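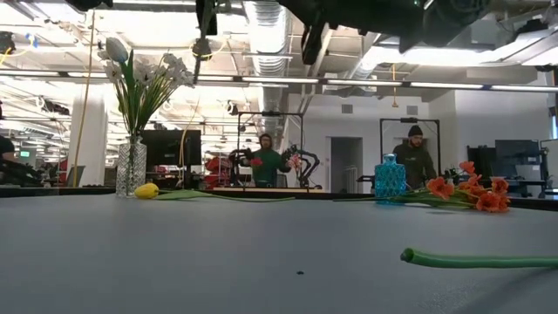

Conditioning Cut Tulips and Mixed Stems

Tulips keep growing after they are cut and bend toward light. Conditioning them before arranging gives straighter stems and a longer display.

You will need a clean bucket, a sharp knife, newspaper, and flower food.

1. Wash the bucket with dish soap and hot water. Rinse well.

2. Fill it with 4 inches of cold water. Bulb flowers do poorly in warm water.

3. Strip any leaves that would sit below the waterline.

4. Cut 1 inch off each stem at an angle. Scissors crush soft stems; use the knife.

5. Roll the tulips in newspaper with the heads level and the paper extending past the blooms. Stand the roll upright in the bucket for 2 hours in a cool, dark room.

6. Unwrap, recut, and arrange.

Daffodils release a sap that shortens the life of other flowers. Stand them alone in water overnight before mixing, and do not recut them afterward.

Narrow-necked vases hold little water and should be topped up every morning. In larger vases, change all the water every second day. Replace the flower food each time, following the packet rate.

Keep arrangements away from ripening fruit, heating vents, and direct sun.

Shanti Chaturvedi
Updated 05/05/2023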